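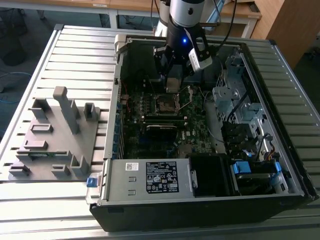 What wears out first when an office desktop is opened again and again for teaching or repair? In our records it was the small moving parts around the processor: the lever, the metal frame it holds down, and the contacts underneath.

3.2 Opening the case and reaching the socket

We worked with used desktop towers, each laid on its side so that the motherboard faced up. Ehsan Pirzada had argued for this position from the start, and after one Tuesday with an upright tower we all agreed with him. With the board flat, a processor can rest on its socket under its own weight, and a screw that slips stays where you can find it!

The socket area is a lovely piece of everyday engineering. A thin lever runs along one side. Pressing it down and out from under its catch frees the metal retention frame, which then swings up and over. Under it lies the field of fine contacts - the part we cared about most, and the part that forgives least. A single bent contact can keep a machine from starting, or it can take away one bank of memory and leave everything else running, a fault that cost Tomoyo Sasaki most of an afternoon.

Each processor was taken out and put back 15 times, for 193 logged placements across the set after damaged boards were dropped. We held the processor by its edges only, lined it up with the notches, and lowered it straight down. Sliding it into place was counted as an error even when the machine later started normally. 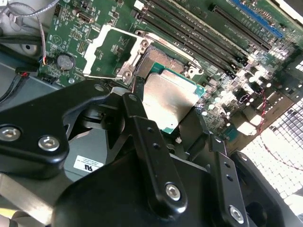

Figure 4. Processor held beside the open socket, with the retention frame folded back and the contacts exposed.

The memory slots turned out to matter more than we had planned for. On many boards they stand close to the socket, and a retention lever that runs alongside them leaves little room on that side. Dulce Trujillo suggested approaching from the opposite side, and errors dropped in the very next session. We were delighted by how much such a small change did, and we kept it for all later boards.

Of the placements that went wrong, eight involved a processor set down slightly turned. These were easy to spot, as the corner sat a little high and the frame would not close flat. More worrying were the ones that looked fine from above. For these we used the Drida contact chart, checking the field row by row under a low side light before the frame was closed. The check is slow, but it found bent contacts that two of us had passed by eye.

Lever force was measured on every closing, and the results are given in Section 4.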